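May, before breakfast

Awake since it got light. There are no curtains up in the back bedroom and I had the door open to let the smell out, so the sun came straight along the landing. I have made tea and am writing this at the kitchen table with the paint cards pushed to one side.

The question is still the colour. I want something between grey and brown for the long walls and something paler for the rest, and I want to stop thinking about it by tonight. 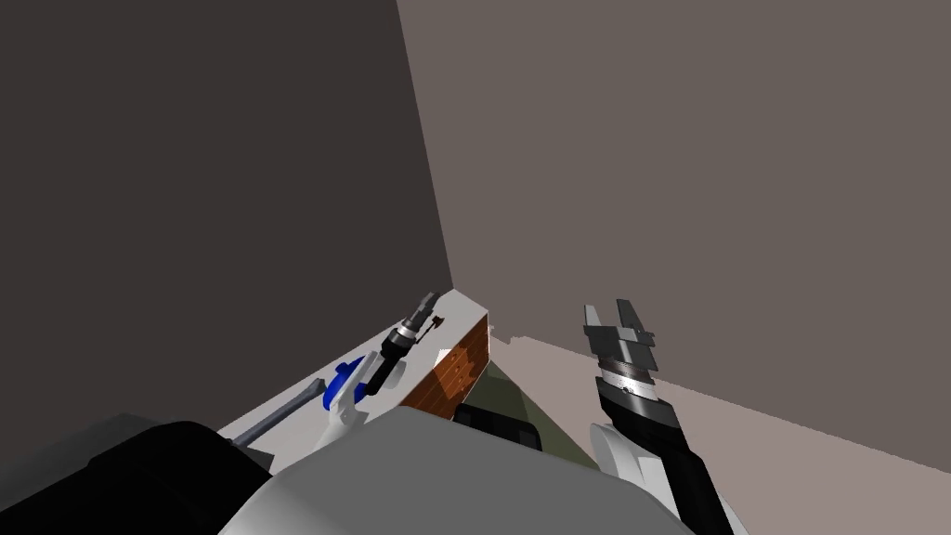
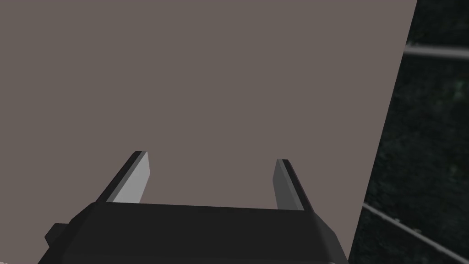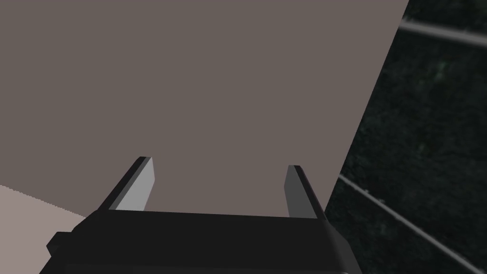

Nneka Eze rang last night and told me I should stop looking at cards altogether, paint a big patch on each wall and leave it for a full day, as a brown-grey that looks warm at noon can go quite purple by teatime. She said she did her hall in a hurry once and has regretted it every winter. I said I hadn't got a full day for each one. She said then I should have started earlier, and she is right, I should have.

So this morning there will be patches. I bought small tins of three shades at Trevaskis and will put them up beside the window, behind the door and over the bed end, same order each time so that I don't muddle them. The pencil marks are already on the wall.

Where things stand, so that I have it written down. The old paper is off except a strip behind the radiator, where I can't get the scraper in. The plaster underneath is better than I feared on the outside wall and worse than I feared by the chimney breast. There was a patch there which sounded hollow when I knocked on it, and when I put the corner of the scraper to it a piece came away the size of a dinner plate. I stood there for a bit with it in my hand. Then I swept up and had a sandwich.

I filled the hole with Plovidis in 2 goes, a deep one and a skim. The tub says to leave it overnight between and I did. It sands well but the dust is very fine and has got into everything, including the drawer where I keep the tea towels, although that is downstairs and was shut.

The previous people last did the room in 2000. I know because they signed the wall under the paper, by the light switch, with the year and a drawing of a cat. I haven't decided what to do about it. I would like to keep it but it is in pencil on bare plaster and will vanish as soon as I paint. I have taken a tracing on baking paper, and it is folded in the back of this book. I might add my own before the first coat goes on. I can't draw cats.

Later, after lunch

Patches up. They all looked dreadful wet and I nearly rang Nneka. Now they are dry they are closer together than I expected. The first is called Gollevden, which tells you nothing, and is the brownest. The second is greyer. The third I have already gone off, it looks like the inside of a cardboard box that has been left in a shed.

Gollevden is the one I like behind the door. By the window I like the grey one better. This was not the idea.

While they dried I did the skirting. It has had a great many coats over the years and the top edge has gone round and soft, like soap. I was going to strip it back to the wood but I tried a short length with the heat gun and it took most of an hour, and smelt, so I have settled for a good rub down and sugar soap. If anyone gets close enough to the skirting to complain they can do it themselves.

The window is a different matter. The lower sash has been painted shut. I ran the knife round it on the inside and it still won't shift, so it must be stuck on the outside as well and I am not going up a ladder for it on my own. Teguh Manurung has offered to come and hold the bottom. He also has a flat bar that he says does no damage. I said I would like to see it first.

Went back to Trevaskis for caulk, another roller sleeve and more dust sheets. The man on the paint desk remembered me. He thought I would want 5 litres for the walls with two coats, and then said if the plaster was bare in places I had better put a mist coat on first, watered down, with cheap white emulsion, otherwise the good paint will dry too fast and peel. I had not budgeted for a mist coat. I bought the cheap white anyway. He was also very keen on a particular masking tape, and I bought that as well, although I have a drawer full.

I have been keeping the receipts in an envelope and added them up in the car. It comes to £326 so far, and that is without the wall paint or the curtains or a bed. When I first thought about doing the room I had a much smaller figure in my head. A good part of it went on the steamer, which I could have hired. On the other hand I still have the steamer, and the front room will need doing one day.

Late afternoon

Teguh came with the bar. It is thin and wide, more like a paint scraper than anything, and he was quite right about it. He went up on the outside with me standing on the bottom rung, and worked it along the join a little at a time, and then we both went in and pushed. It gave all at once with a bang. A good deal of old paint came down on the sill and a dead butterfly with it. The sash cord on the left is frayed nearly through, so that is another job, but the window opens and there was a proper draught through the house for the first time since I moved in.

He looked at the patches and said he couldn't see any difference between the first and the second. I found that a help. He stayed for tea and told me about his cousin's flat in Uvberg, where the ceilings are so high that they had to hire a tower to change a bulb. Then he went off to collect his daughter from swimming and forgot the bar. I have put it on the hall shelf where I will see it.

Evening, half past eight

Went up for the last look while there was still some daylight. Nneka was right about the purple. The grey one has turned, just as she said it would, and by the window it is now a sort of weak mauve. Gollevden has gone darker but stayed brown. Behind the door it is almost too dark, but the door will be open most of the time and there will be a lamp on that side.

So it is Gollevden for the long walls. For the window wall and the chimney breast I will use the pale one from the same card, and the ceiling stays white.

I put the lamp on in there after dark as well, on the floor with the shade off, and went round looking for bumps. There are a lot. Some are mine and some were there before. The worst is a ridge where the two lots of filler meet, above the fireplace, so tomorrow starts with sanding again, with the door shut this time and a wet towel along the bottom. Then hoover, wipe down, mist coat. If I get the mist coat on by lunch it should be fit to go over the next morning.

Things to remember: move the tea towels. Sash cord. Ring the shop first thing and ask them to mix the Gollevden, they said they need a bit of notice. Take Teguh's bar back. Ask my sister if she still wants rid of the blue curtains, and measure the drop before I ask.

My shoulder aches and there is filler in my hair that won't come out with a comb. Bath now, then bed.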